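ロボット実習基礎 配布資料 第3回
見学のまとめ:布を扱う作業とハンドグリッパによる教示

読了時間 約6分
シェア 3 コメント 0

1. 見学の位置づけ

5月の見学では、Sterkleyの公開日に合わせてKumeo棟の作業室を訪問した。午前は施設の説明、午後は手持ちグリッパを使った教示作業の実演という構成である。この資料は午後の実演を中心にまとめたもので、次回の演習の前提になる。欠席した人は第2回の資料(把持の基礎)と合わせて読んでおくこと。

実演の題材は衣類と寝具まわりの布製品だった。箱や缶のような剛体については第2回で扱ったので、ここでは繰り返さない。

2. 用語の確認

教示:人が作業をしてみせ、その動きを記録して、ロボットの制御に使えるデータにすること。

手持ちグリッパ:ロボットの手先に近い形の把持具を人が手に持って使うもの。腕の部分がないので、関節の可動範囲を気にせずに動かせる。反面、実機の腕では届かない姿勢でも記録できてしまうため、後で確認がいる。

エピソード:一つの作業の開始から終了までの記録の単位。見学先では、つかむ前の接近動作から、放して手を引くところまでを一つとして数えていた。

柔軟物:力を加えると形が変わる対象。布、ひも、袋など。第4回以降の主な対象になる。

3. 作業の流れ

説明で示された手順は以下のとおり。

(1) 作業面に布を置く。置き方は毎回変える。きれいに広げた状態だけで記録すると、ロボットが乱れた状態に対応できない。
(2) 記録を開始し、グリッパを布の上方から近づける。
(3) 布の縁、または盛り上がった部分をねらって指を閉じる。
(4) 少し持ち上げ、つかめているかを確かめる。
(5) 目標の位置まで動かし、指を開く。
(6) 手を引き、記録を止める。

当日の説明では、(3)に最も時間がかかるとのことだった。平らに張った部分は指の間に入らない。折れて立っている部分があればそこを使い、なければ布を軽く寄せて山を作ってからつまむ。指を深く入れすぎると下の面まで押してしまい、浅いと持ち上げる途中で抜ける。

作業者は3人一組で、操作、記録の確認、布の置き直しを分担する。操作役は一定時間で交代する。同じ人が続けると動きの癖がデータに偏って出るという説明だった。

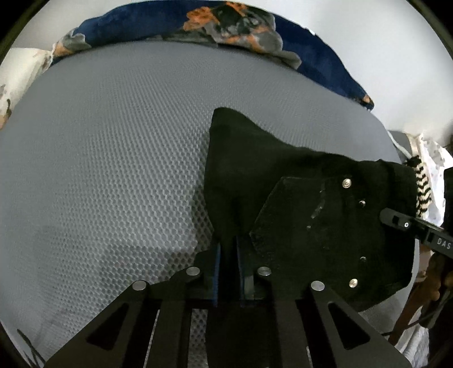 図1 黒い布をつまむ手持ちグリッパの指。下の灰色の面は細かい網目状。

4. 図1に関する補足

指は縦に2本並び、布の一部を挟んでいる。布は中央付近でとがった山の形に持ち上がっている。手順(3)で述べた「盛り上がった部分」がどういうものか、この図で確認してほしい。

色の問題も大事である。図1では布もグリッパの本体も黒い。画像だけから指先と布の境目を決めようとすると、こうした組み合わせは難しい。指の縁は青く、細い線ではあるが目印として使える可能性がある。演習では、境界がはっきりしない箇所を自分で指摘してもらう。

背景についても触れておく。奥には模様の入った濃紺の布があり、ほかにも柄のある布が見える。柄の境目と布の縁は、画像処理の上では似た特徴として出やすい。

5. 記録の管理

見学先では、記録の整理にFikreという社内ツールを使っていた。エピソードごとに、対象の種類、開始時の状態、結果の三つを入力する。結果は「成功」「やり直しあり」「中断」から選ぶ。やり直しのある記録も捨てない。つかみ損ねた後の立て直しは、学習の段階で役に立つ場合があるという。

中断は、布が作業面から落ちた場合や、記録機器の側に異常があった場合に限る。操作役の判断で中断にすることはせず、確認役が記録を見てから決める。

公開日の前の週に集めた記録は100エピソード程度で、そのうち37が「やり直しあり」だったと説明された。対象の内訳は示されなかったため、この数字から布の種類ごとの難しさを論じることはできない。レポートで引用する場合はその点を明記すること。

6. 実機での再生

実演の最後に、記録した動きをRundenという双腕の試験機で再生する様子を見学した。再生は通常より速度を落として行われた。人の立ち入りを制限した区画の外からの見学だったので、指先の細かい動きまでは確認できていない。

再生について説明された主な点を挙げる。

・人の動きをそのままの速さで再生すると、加減速が大きくなり、腕に負担がかかる。事前に軌道をなめらかにする処理を入れる。
・手首の向きが急に変わる箇所は、腕の姿勢が成り立つかを先に計算で調べる。
・布の位置は記録時と必ずずれる。単純な再生では対応できず、カメラの画像を使った補正が必要になる。

最後の点は質疑でも取り上げられた。補正を入れても、布が二重に折れている場合は上の1枚だけをつまむことが難しく、現在も検討中との回答だった。

7. 質疑の記録(抜粋)

指先の素材を変えると結果は変わるか、という質問が出た。回答は、変わるが、滑りにくい素材では放すときに布が指に残ることがあるので、つかみやすさだけでは選べない、というものだった。

力の計測についても質問があった。布をつまむ力は小さいため、開閉の幅と画像を主に使い、力の値は参考程度にしているとのことである。

1日に何エピソード記録できるかという質問には、対象と置き方によるため一律には答えられないという回答だった。

8. 演習課題

次の3問に答え、次回の授業の開始時に提出する。用紙はA4で2枚以内、図は手描きでよい。

問1 手順(1)で布の置き方を毎回変える理由を説明し、変え方の案を二つ書きなさい。

問2 図1について、画像から布の輪郭を取り出すときに誤りが起こりそうな箇所を二つ挙げ、それぞれの対策を述べなさい。

問3 「やり直しあり」の記録を学習に使う場合の利点と問題点を述べなさい。

問2の対策は、撮影条件の変更でも処理方法の変更でもよい。「照明を明るくする」とだけ書いたものは、どの箇所がどう改善するかが書かれていなければ減点する。

9. 次回の準備

次回は実習室で、布をつまむ動作を実際に行う。各自、不要になったタオルかTシャツを1枚持参すること。無地と柄物の両方がそろうように班の中で相談しておく。長袖の場合は、袖口がグリッパに挟まらないようにまくるか留めておくこと。開始は13時、集合場所は実習室前の廊下とする。

見学レポートが未提出の人は、課題と一緒に出してよい。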